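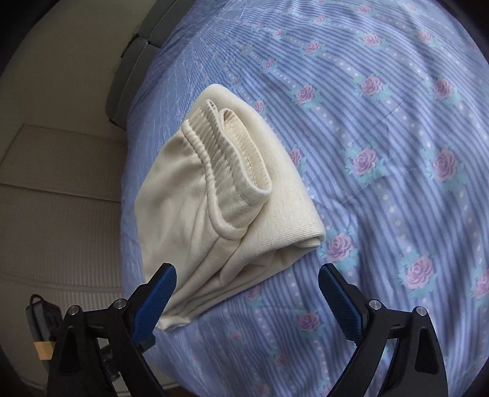 Awuor Sang won the second round of the Fustent Touring Car Cup at Stitonside on 4th May, holding off a late charge from the Longo Racing pair to take her first victory in the series.

Sang started the 56-lap race from the second row and moved into the lead when the pole-sitting Longo car ran wide at the hairpin on the opening lap. She stayed out under the safety car while most of the front-runners pitted, then rebuilt enough of a gap to make her own stop without losing the place.

Both Longo cars closed in as her rear tires faded, but neither found a way past the No. 81 Vimwood entry. Sang now trails the championship leader by two points.

"The car was sliding everywhere at the end," she said. "I just kept it tight into the hairpin and waited for the flag."
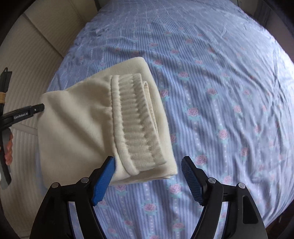

The next round is an evening race on the same circuit, with the start moved back to allow for a longer qualifying session. Gates open at noon and grandstand seats are unreserved. The top rows catch the wind after sunset, and organizers are asking fans to bring warm clothes – soft fleece with a ribbed cuff, like the folded cream one on the blue sheet, is a good choice under a raincoat. Paddock passes bought for the opening round remain valid until the end of August.

Print this story | E-mail this story

Related items
Longo confirms unchanged lineup for Stitonside
Vimwood to run second car in Fustent Cup
Stitonside hairpin curbs to be replaced

Contact us | Copyright, all rights reserved | Back to top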